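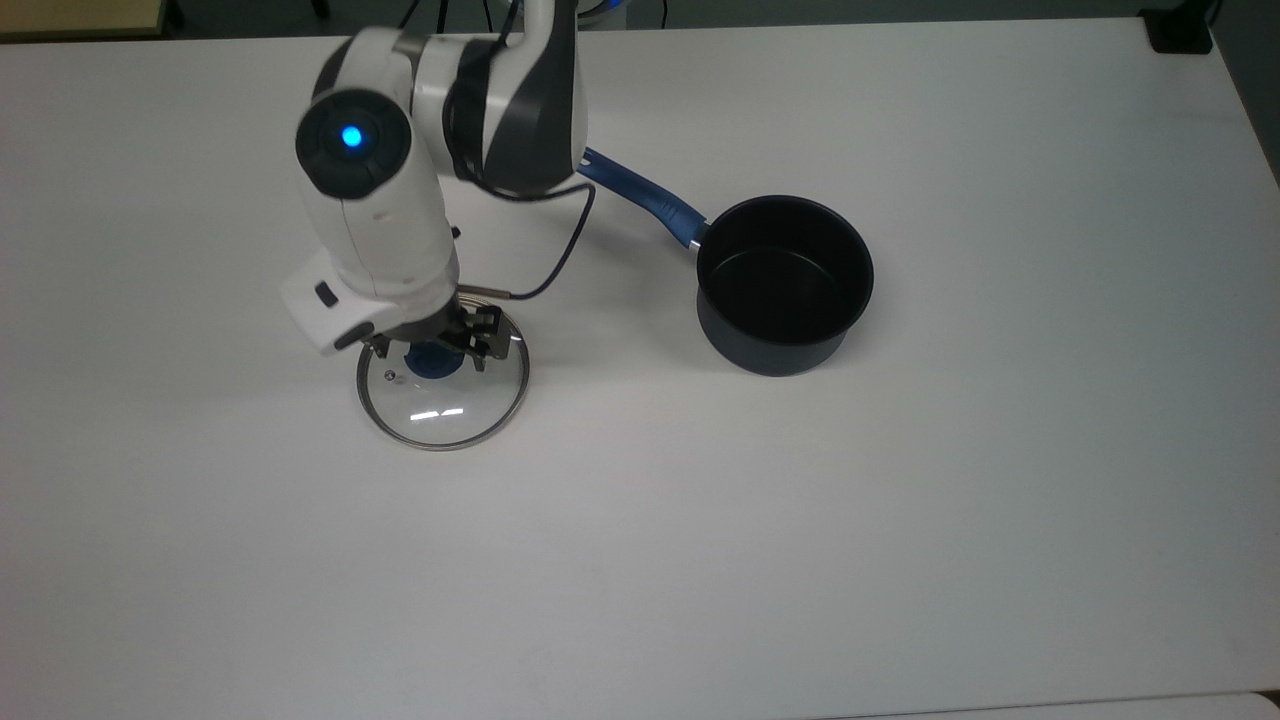
A few posts on replacing the knob on an old pot lid. I do a lot of these and the same questions keep coming up in my messages.

Most lid knobs are held on by one screw that comes up from the underside of the lid. Turn the lid over before you buy anything. If you see a screw head, you can almost certainly change the knob yourself.

If there is a rivet there, leave it alone. You can drill one out of a steel lid, but I would not try it on glass.

Hold the knob still with one hand and turn the screw with the other. If it's stuck, put one drop of cooking oil on the threads and leave it overnight. Do not lean on a glass lid to get more force. I cracked a Trnka lid that way in 1995 and never found another one that fit.

Keep the old screw. Replacement knobs often come with a screw that is too long, and then the knob spins no matter how tight you make it. The old screw is sometimes the right length when the new one isn't.

If both screws are too long, add a washer under the head. Stainless only. Plain steel will rust and drip brown water into your soup.

Glass lids usually have a metal or rubber ring around the hole. Put it back exactly where it was. Metal screwed straight onto glass is how you get a chip.

Check the heat rating on the new knob if the pot ever goes in the oven. I bake bread in mine at 400, so I only buy knobs marked for more than that. Many plastic ones are marked for less. Some have no mark at all, and I keep those for the stovetop.

Tighten until the knob stops moving, then stop. It should feel snug with two fingers on the screwdriver.

Someone asked about wood knobs. They look good and stay cooler to the touch. They also dry out and split if you put them through the dishwasher. Wash by hand, oil them once in a while.

Someone else asked about enamel lids. My grandmother's Brada stockpot is from 1924 and the lid is on its third knob that I know of. The enamel around the hole is chipped, so I put a thin silicone washer on both sides. No new chips so far.

For parts, try the hardware store in your town first. Ours is Urkley and they have a drawer of odd knobs by the paint counter. I paid 8 dollars for the last one with the screw included.

Cabinet knobs will sometimes fit the hole. Don't use them. The finish isn't meant for steam or food.

Next thread is loose pan handles. I'll post it in November when I'm home again and have my tools.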